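루네티 탕비실 일회용 수저 정리 기록, README

프로젝트 이름: Purier
관리: 탁예서
문의: 수저통 옆에 메모를 붙여 두면 언젠가 읽습니다.

개요

Purier는 공용 탕비실의 일회용 포크, 나이프, 숟가락을 종류별로 꽂아 두는 일을 사진과 짧은 메모로 남긴 자료 모음입니다. 거창한 이름은 Sorin Radonjić 씨가 지었고, 뜻을 물었더니 발음이 좋지 않으냐는 답이 돌아왔습니다. 더 묻지 않았습니다.

시작은 서랍이었습니다. 예전에는 모든 수저가 서랍 한 칸에 함께 살았고, 점심시간마다 누군가 포크를 찾다가 숟가락 다섯 개를 꺼내 놓고 가 버렸습니다. 9월에 서랍을 비우고 조리대 위로 올린 뒤로는 적어도 잘못 꽂힌 것이 눈에 보입니다. 고쳐지느냐는 별개의 문제입니다.

들어 있는 것

사진 3681장, 메모 600건. 메모의 절반은 Edin Papadopoulos 씨가 썼는데 그중 상당수가 "또 섞였음"입니다. 중복으로 보이지만 날짜가 다 다르므로 지우지 않았습니다.

폴더 구성

sort/ 섞인 묶음에서 종류를 가려 통에 꽂는 과정
refill/ 새 봉지를 뜯어 보충하는 과정
misc/ 분류를 포기한 것. 커피 젓는 막대가 대부분입니다.
notes/ 메모 원문. 맞춤법은 손대지 않았습니다.

파일 이름은 폴더명, 밑줄, 일련번호 순서입니다. 초기의 19장은 번호가 없습니다. Panagiotis Grgić 씨가 "최종", "진짜최종" 방식으로 저장했고, 본인도 순서를 기억하지 못합니다.

분류 규칙

1. 통 하나에 한 종류만 꽂습니다.
2. 머리가 위로 가게 꽂습니다. 위생상 손잡이가 위여야 한다는 Nataša Bošković 씨의 의견이 있었고, 맞는 말이지만 그렇게 꽂으면 무엇이 무엇인지 알 수가 없어서 아직 논의 중입니다. 논의는 거의 600일째 같은 자리입니다.
3. 색은 따지지 않습니다. 나무색과 크림색이 한 통에 있어도 포크면 포크입니다.
4. 포크와 숟가락을 합친 그 물건은 misc/로 보냅니다. 항의는 받지 않습니다.
5. 새것만 꽂습니다. 이 규칙이 왜 필요했는지는 notes/ 앞부분에 있습니다.

라벨

fork, knife, spoon, other. 한 장에 여러 종류가 나오면 손에 든 것을 먼저 적고, 통에 꽂힌 것은 뒤에 적습니다. 포크가 겹쳐 있으면 한 개로 세는 실수가 잦으니 손잡이가 아니라 날 쪽을 보고 확인해 주세요.

sort/ 예시 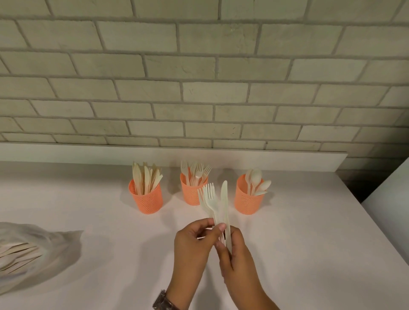 그림 1. 손에 든 포크 두 개와 나이프 하나. 뒤쪽 주황색 통은 왼쪽부터 나이프, 포크, 숟가락. 라벨: fork, knife / knife, fork, spoon

알려진 문제

- 숟가락은 머리가 무거운지 통 밖으로 자꾸 기웁니다. 빽빽하게 꽂으면 나아지지만 그러면 하나만 뽑으려다 통째로 딸려 나옵니다.
- notes/의 "Bañez 것"이라는 표현은 납품처 이름이지 사람 이름이 아닙니다. 한동안 다들 Bañez 씨가 누구인지 찾아다녔습니다.
- Rakine 지점에서 보내온 사진은 통의 순서가 우리와 다릅니다. 맞춰 달라고 했더니 우리더러 맞추라고 합니다. 위치로 종류를 짐작하지 마시고 내용물을 보고 적어 주세요.
- refill/에는 봉지만 찍히고 수저가 안 나온 사진이 섞여 있습니다. 라벨은 other입니다.

사용 조건

사내 교육과 정리 안내문에 자유롭게 쓰셔도 됩니다. 외부에 올릴 때는 탁예서에게 먼저 알려 주세요. 메모를 인용할 때 작성자 이름은 빼 주십시오. 특히 Edin 씨의 11월 메모가 그렇습니다.

변경 내역

2020년 3월 8일 일요일: misc/에서 포크로 판명된 사진을 sort/로 옮김. 번호 없는 19장은 그대로 둠.
그 이전: 기록하지 않음.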